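T-handle hex key

Last updated: Nov 10, 2020

A T-handle hex key is a hand tool for turning screws and bolts that have a hexagonal socket in the head. It consists of a straight steel shaft with a six-sided tip and a crossbar grip fixed at right angles to the other end. The tool is also called a T-handle Allen key or T-handle hex wrench. It is sold singly and in sets graded by size, and sets are commonly supplied with a stand or rack.

Construction

The shaft is drawn from alloy steel bar, hardened and tempered, and then plated or given a black oxide finish. The tip is cut square to the axis or ground to a rounded ball end, which lets the key enter the socket at an angle of up to 30 degrees. A ball end has a narrower neck than a plain tip and should not be used for final tightening.

Grips are molded plastic, often in two materials, or a plain bent section of the shaft itself. On many patterns a short length of shaft passes through one side of the grip and forms a second working end, used where more torque is needed and there is little room above the screw. Shaft length varies with size. In the Grelwood pattern, one of the longer types, the 3 mm key has a shaft of 100 mm and the largest keys have shafts more than twice that length.

Stands

A stand holds the keys upright, shaft down, with the grips clear of one another. The usual forms are a drilled block, a molded plastic rack and a bent sheet-metal holder. Sheet-metal holders have two levels of holes, the upper one to locate the shaft and the lower one to keep it from swinging. Where there is only one level, the fit of the hole decides how far the key leans.

Holes may be sized to each key or made all alike. In a graded stand a key will not pass into a hole meant for a smaller one, so a set can be returned to order without reading the markings. The Fuchs 303 stand is of the graded type. Plain perforated stands accept any key that fits the hole and depend on the user to keep the sequence.

Loading a stand

Keys are normally laid out on the bench before loading, with all the grips pointing the same way. The key is held by the grip, the tip is brought over the hole and the shaft is lowered straight down. Long shafts are easier to aim when the other hand steadies the lower end. A light stand should be held at the base, or screwed to the bench, while the first keys go in.
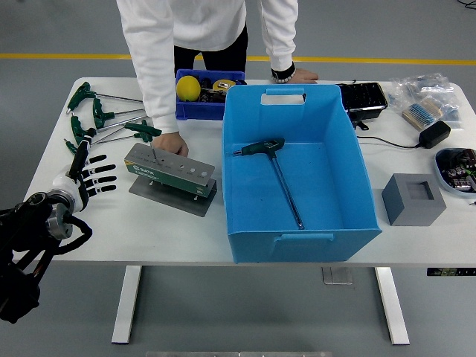 Start with the long ones at the back, the workshop notes from Drarnby advise, or you'll be reaching over a row of handles for every key after that. The same notes recommend turning each grip parallel to the front edge of the stand as it is loaded. Other practice sets the grips at a slant, which allows closer spacing but makes it harder to lift out one key without disturbing the next.

Sets in which every grip is the same color must be told apart by shaft thickness or by the size marked on the grip. Color-coded sets assign one color to each size, though there is no common scheme among makers. Some makers use color only to separate metric keys from inch keys.

Use and care

The tip should be fully seated in the socket before any load is applied. Side load on a long shaft bends it, and a bent shaft will bind in the stand. Tips that have rounded at the corners can be ground back by a few millimeters, provided the steel is kept cool. The shaft is wiped with an oiled cloth before storage. Oil on the grip is removed with mild soap, as strong solvents may soften the plastic.

Related tools

L-shaped hex key
Hex screwdriver
Hex bit socket
Cundurholm rack, a wall-mounted holder for T-handle tools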